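Folding table (laundry)

A folding table, in the laundry sense, is a flat surface kept for turning clean clothes into tidy ones. I mean a table you fold on, and the other meaning (a table with legs that tuck away) has its own entry on this wiki. The two overlap a lot in practice and people keep merging the pages, so please check which one you're editing!

I've written most of the laundry section here at Alia, and I'll admit this is my favorite entry. I folded on a bed for years, then on the lid of a chest freezer, and I have opinions.

Height and size

The usual advice is to fold at hip height or a little above it. My own table is 36 inches off the floor, the same as most kitchen counters, and I can get through a full basket without my back complaining. Taller people will want more. Depth matters less than you'd think, but width matters a great deal, and you want room for one garment laid out with its sleeves open plus somewhere to park the next one. If the pile of unfolded stuff has to live on the floor, you end up bending for every single sock.

Surface

There are three kinds you'll run into. Bare hard tops (laminate, wood, steel) wipe clean and are what you get in most laundromats. Padded tops have a layer of felt or foam under a cover and are nice if you also press on them. Then there are fabric-covered tops, where cloth is stretched or glued over the board. Cotton grips cloth a bit, so a T-shirt stays where you put it while you bring the second sleeve over. Silky things slide around on a bare top like fish, and I switched to a covered one mostly because of pajamas.

Color is worth a thought too. A mid-gray shows up both white and dark clothes, hides lint fairly well, and doesn't glare under a ceiling light. A pure white cover looks great for a week. 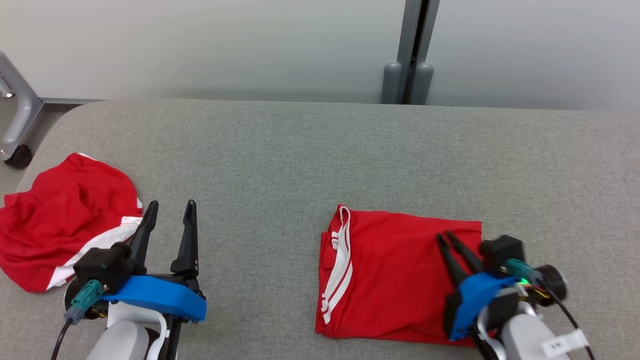

Red clothing on a gray fabric-covered top, with one piece folded and another still crumpled at the left.

Covers

A cover can be permanent or removable. Removable ones generally have elastic or a drawstring along the hem, and they go through the wash with everything else. My first was a Soment, the plain kind with a drawstring, and it lasted until I ran an iron over a crayon. The replacement is a Zou and fits tighter at the corners, though getting it on is a two-person job – or one person and a lot of clothespins. If your table has rounded corners, measure along the curve, as a square-cut cover will bunch there and you'll feel the ridge every time you smooth a sleeve.

Working on it

Everybody has a method and most of them are fine. The one I use for T-shirts goes like this: lay the shirt face down, smooth it from the middle outward, bring one side in to the center with the sleeve turned back, repeat on the other side, then fold up from the hem in halves or thirds depending on your drawer. Smoothing first is the part people skip, and it makes the biggest difference, because a wrinkle folded in stays in.

I keep the unfolded pile on the left and the finished stack on the right (I'm right-handed, and lefties I've talked to often do the reverse). Working one color at a time is a habit left over from sorting the wash, and it's handy when several people in the house own the same gray socks. Reds I fold in their own batch, mainly so I can check whether any of them bled.

Care

Brush or vacuum the top every couple of weeks. Lint builds up in a woven cover and then goes right back onto your black pants. Damp clothes shouldn't sit on a fabric top overnight, particularly on a wood core – mine swelled at one edge in April and has never gone quite flat again. Stains on a glued cover should be dabbed, never soaked.

See also

Ironing board
Laundry sorting
Drying rack
Skusex hanging system
Folding table (furniture)

Last edited 21/08/2025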